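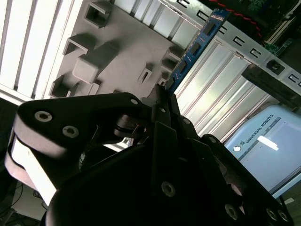
RAM upgrade in an old office tower, second stick won't seat

skerwood_pete
Posted in Desktop Repair, July

Picked up a used office tower from the surplus store for my dad. It came with one 8 GB stick and I bought a second one used. The first stick went back in fine after I cleaned the slots. The second goes down on one end and stops on the other. I've pushed about as hard as I want to. Board is flexing a little.

Slots are the kind with a latch on one end only. Any ideas before I break something?

--------
mrs_dimm
Reply #1

Take it out and look at the notch. If the notch doesn't line up with the key in the slot it's the wrong generation and no amount of pushing will do it. DDR3 and DDR4 look close enough that people mix them up all the time, used sellers included.

--------
skerwood_pete
Reply #2

Checked. Notch lines up. Label says DDR4 on both.

--------
Tirta Mangundap
Reply #3

Is the latch all the way open? On the one-latch slots you put the fixed end in first, then press the latch end. If you press in the middle it rocks.

Also lay the case on its side on a table. I see people doing this with the tower standing up and you can't push straight that way.

--------
bretitz_owner
Reply #4

I had a Bretitz tower that did the same thing. The plastic duct over the board has clips on the underside and one of them sat right over the end of the slot. You could get a stick in with the duct on but only at an angle. Took the duct off, stick went straight in.

--------
skerwood_pete
Reply #5

There is a plastic piece in there, yes. I left it on. I didn't see how it comes off and the clips look brittle.

--------
bretitz_owner
Reply #6

Squeeze the two tabs and lift the side nearest the drive bay. Do it slowly. Mine is 13 years old and the clips survived.

--------
old_bench_guy
Reply #7

I disagree on pulling the duct. I've done more than 300 of these and I leave it on unless the slot is completely covered. Broken clips mean the duct rattles and the airflow is wrong. Reach in with two fingers and keep the stick upright.

--------
mrs_dimm
Reply #8

He already tried that and the board is bending. Take it off.

--------
old_bench_guy
Reply #9

The board bends on all of them. It's held by a few screws and there's nothing under the slots. A little flex is normal.

--------
Tirta Mangundap
Reply #10

A little, sure. If he's asking, it's probably more than a little. Unplug it first too, the original post doesn't mention that.

--------
skerwood_pete
Reply #11

It's unplugged. Duct is off, no broken clips. One of the cables was running under it and lying across the end of the slot. Moved the cable, stick went in with a click. Beeps three times now when I turn it on.

--------
mrs_dimm
Reply #12

Try each stick alone in the first slot. Then you know if it's the stick or the slot.

--------
skerwood_pete
Reply #13

Old one boots alone. New one beeps alone. Messaging the seller. It was 17 dollars so I'm not going to fight over it.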